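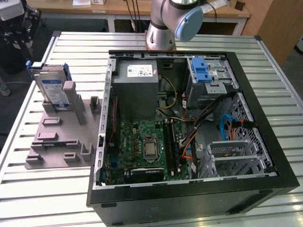

The repair counter at Hindcombe opens at nine, and by ten past there is usually a line. People carry in towers wrapped in beach towels, laptops in grocery bags, a printer on a skateboard. Most of them have already been quoted for a replacement somewhere else and would like a second opinion before they spend the money.

Small computer repair shops were supposed to have disappeared by now. Laptops got thinner and harder to open, phones took over the jobs a home computer used to do, and the price of a basic new machine kept dropping. In the country towns between Hindcombe and Jillthorpe, though, the trade has held on. There are 3 shops along that stretch of highway, and the busiest of them, Queiroz, took in over 900 jobs last year.

Much of that work is old desktop gear. Farms, motels and panel beaters keep a computer for as long as it runs the program they bought with it. A grain dryer might depend on a controller card that hasn't been sold in years. A dentist has an X-ray sensor whose software was never rewritten for anything newer. Replacing the computer means replacing what hangs off it, and that can cost more than the family ute.

The faults themselves are ordinary. Power supplies fail, fans seize, hard drives start to click. Dust is the great local complaint, especially after harvest, when it packs into a heatsink so tightly that it comes away in a sheet like felt. Thermal paste dries to a crust after a few summers in a tin shed. The button cell on the motherboard goes flat and the clock forgets what year it is, which upsets accounting software a good deal more than it upsets the owner.

Labour is where the argument about cost gets settled. Queiroz charges a flat bench fee and rings before going any further. The usual rule on the counter is that a repair should come in under half the price of a decent refurbished machine. For most households that ceiling sits near $400. Past it, the staff will say so, and offer to move the files across.

Files are what people are really worried about. Customers will shrug at a dead motherboard and then go quiet when asked if they had a backup. Family photos, ten years of tax, a half-written local history of the Jillthorpe butter factory - all of it tends to live on one drive. Shops in the district now push a second copy on every customer who comes through, and sell a plain external drive at close to cost to make the point.

Parts are the harder problem. New stock for older boards dried up long ago, so the shops live on salvage. Trokex, a wholesaler that buys up retired office computers by the pallet, supplies most of the district. It grades each batch, pulls the memory and processors, tests them and ships them out in antistatic trays. The colour of the sticker on the bag tells you the grade, and experienced buyers will pass on yellow unless they're desperate. Boards are more of a gamble. Swollen capacitors can be spotted by eye, but a cracked solder joint can hide until the case warms up on somebody's desk.

The council tip used to be another source. Technicians could pick over the e-waste cage for the price of a gate ticket, until the contract changed last December and the cage was locked. Everything in it now goes to the city for shredding. The shops have asked for access again and been told that the matter is under review. In the meantime Queiroz has started taking dead machines over the counter at no charge, and has filled 2 shipping containers out the back.

Whether the trade lasts another decade depends partly on who wants to learn it. The TAFE course in the area folded its hardware unit into general networking, and students can finish without having changed a power supply. Queiroz takes on a school leaver each year and starts them on cleaning and cable work. Some have stayed. The most recent one left for a mine site, on much better wages, and the job is being advertised again in the window at Hindcombe, under the price list.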